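Demholm Mending Evenings Return to the Old Library Hall

6 September 2026

The mending evenings are coming back to Demholm, and if the crowd that squeezed into the library hall for the first planning meeting is anything to go by, the town has missed them a good deal. The evenings stopped when the hall closed for its new roof, and for most of the past year people have been bringing their torn coats and frayed cushions to Olesia Marchuk's kitchen instead, where she says she was always glad of the company but was running short of chairs.

Marchuk, a retired tailor, will lead the sewing side again, with Xiaoqing Wan looking after knitwear and darning. Wan moved to Demholm two winters ago and first came along with one sweater that had a hole in the elbow. She now darns for half her street and has promised to teach the slow, woven kind of darn that her grandmother used, as well as the quick kind for people who only want to get another season out of their socks.

There is plenty of cloth to work with, too. Fitura, the curtain maker on the east side of town, cleared out its storeroom in August and gave the group 318 remnants - everything from heavy lining down to some very pretty cotton prints that Marchuk has already admitted she would like to keep for herself. Zlatko Dumitrescu spent the better part of a weekend sorting them by weight and color with his two daughters, and they are now stacked on the shelves at the back of the hall for anyone to use.

Quilts will get an evening of their own once a month. So many people asked about them at the meeting that it seemed the kindest thing to do, since a quilt takes up a lot of room and its owner usually has a long story to tell about it. Dark quilted cloth also makes a fine cover for a big table, and a clear layer on top lets the stitching show.

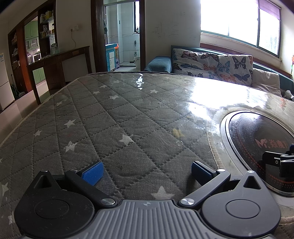 What to Bring

Please bring the item you would like to mend, freshly washed if it can be washed, and any spare buttons or matching yarn you may have tucked away in a drawer. Needles, thread, scissors and pins are all provided. Three sewing machines will be set up along the window side, and Tianyou Yan will be on hand to thread them and to help with zippers, which he enjoys a great deal more than the rest of us do.

Evenings run from six until half past eight every Tuesday, starting this week, and the hall has room for 46 people. There is no charge, though a jar by the door collects for thread and tea. Children are very welcome with a grown-up, and Marchuk keeps a box of blunt needles and felt for the smaller ones.

Anyone who would like to help, or who has a working iron to spare - the old one finally gave out last spring - can leave a note for Yiran Zhong at the library desk.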